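抄经的人：与塔拉·萨耶格谈《马可福音》手抄计划

弗勒姆（Flullham）的巴尔比耶里（Barbieri）礼拜堂不大，长椅坐满是200人，平时主日来不了这么多。塔拉·萨耶格在这里带一个手抄圣经的小组，已经第4年。小组抄完了《约拿书》《路得记》和《雅各书》，眼下在抄《马可福音》，九月开的头。

我们约在星期三下午见面。她来得早，正在侧厅里裁纸。她说纸是从拉米科（Ramico）文具行整包买的，一包2000张，裁开以后每张抄一段，抄坏了就重抄，不许涂改。

“不许涂改是我定的规矩，有人不喜欢。”她说，“有一位弟兄抄到第五章，群猪投海那一段，连着抄坏了六张，很生气，说神不会在意一个错字。我说神也许不在意，可是你抄第七遍的时候，会注意到前六遍没有注意的东西。他后来还是抄完了，但也没有说我对。”

萨耶格从小在东方教会的家庭长大，祖母识字不多，却能背诵许多诗篇。她说自己年轻时对这些并不上心，离家读书的那几年几乎不去礼拜。回到教会是因为祖母去世。整理遗物的时候，她找到一个本子，里面是祖母一笔一笔抄下来的诗篇，字歪歪斜斜，有的地方漏了半句。

“我拿它跟印刷的圣经对照，一句一句看她漏了什么。第二十三篇一个字都没有漏。”她说，“我那时候没有什么感动得落泪，就是坐在地上看了一下午。过了两个月我去了教会。”

问到为什么选《马可福音》，她的回答很实际：四福音书里它最短，小组里有几位年纪大，抄《路加福音》怕是撑不下来。另一个理由是它的写法。“马可很急，一件事接着一件事，‘立刻’这个词老是出现。读的时候你会跟着它跑。抄的时候跑不起来，手没有那么快。这样反差很大，大家都提到过。”

小组的做法是每人领一段，回家抄，聚会时带来，先由旁边的人校对，再朗读。校对的人要用铅笔在纸背面签名。全书抄完以后装订成一册，放在礼拜堂门口的书架上，谁都可以翻。已经装好的三册都翻旧了，《路得记》的封面换过一次。

负责装订的是瓦富拉·奥德拉。他原来做家具，退休以后学的线装。他下午晚些时候也过来了，手里拿着样本，讲起话来比萨耶格慢得多。

“我不太会抄，字难看。”奥德拉说，“她让我抄过一段，是约拿在鱼腹里祷告。我抄了，放在里面了，你可以去看，很好认。后来我就说，让我做装订吧。”

他说装订对他来说也是读经。折页的时候要看页码，看页码就会看到字，看到字就停下来。按他自己的估计，一册本来三天可以装完，他常常要两个星期。“诗班的人笑我。没关系。”

我问他有没有哪一句是装订时记住的。他想了一阵，说是《雅各书》里讲舌头的那一段，舌头是小小的一团火。“我太太说这句应该早点给我看。”

两个人在一件事上意见不同，就是结尾。《马可福音》第十六章第八节以后的十二节，在一些较早的抄本里没有，现在的译本多半会加注说明。萨耶格主张照常抄，但在前面空一行。奥德拉觉得空一行也不必，教会一直这样读，就照这样抄。

“我不是要怀疑什么。”萨耶格说，“妇女们从坟墓那里逃走，又发抖又惊奇，什么也不告诉人，因为她们害怕。停在这里是很重的。我想让抄的人在这里停一停。空一行，就是停一停。”

奥德拉说：“复活的主向门徒显现，这个不能让人觉得是附录。空了一行，小孩子翻到会问，你要怎么讲？”

“就照实讲。”

“照实讲要讲很久。”

这件事还没有定下来，他们打算等抄到第十五章再拿出来商量。牧师的意见是两种都可以，萨耶格说这个意见帮助不大。

小组里也有不是本堂的人。有一位住在镇子另一头，从来没有受洗，是看到门口那本《约拿书》之后来的。萨耶格没有问过她信不信。她说自己在这方面比较谨慎，祖母也没有问过她。那位姊妹抄得最整齐，领的是第四章撒种的比喻，抄完以后说，撒种的人好像并不太挑地方。小组那天围绕这句话谈到很晚。

关于经费，她没有多谈。纸和线由礼拜堂出，墨水各人自备。有人提过用努特奥（Nuteo）的排版软件做一个电子版，把手稿扫描进去，她不反对，但是不愿意自己来做。“扫描可以，别把错字修掉就好。我们校对过了还是有错的，《路得记》里有一个，波阿斯少写了一笔。留着吧。”

临走时她给我看第一章的稿子，编号写在右上角，是1034。我以为是页数，她说是小组开始以来用掉的第1034张纸，坏的也算在内。第一行是“神的儿子，耶稣基督福音的起头”，“起头”两个字墨色比较深。她说抄这一行的人在那里重新蘸了墨。

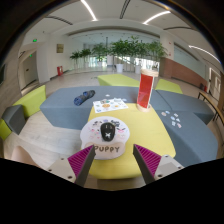 参加手抄小组

聚会时间为每星期三晚上七点，地点在巴尔比耶里礼拜堂侧厅。不需要报名，第一次来请带一支自己用惯的笔。《马可福音》第九章以后的段落还可以认领，请直接与塔拉·萨耶格联系。想学线装的，可以找瓦富拉·奥德拉，他下午多半在。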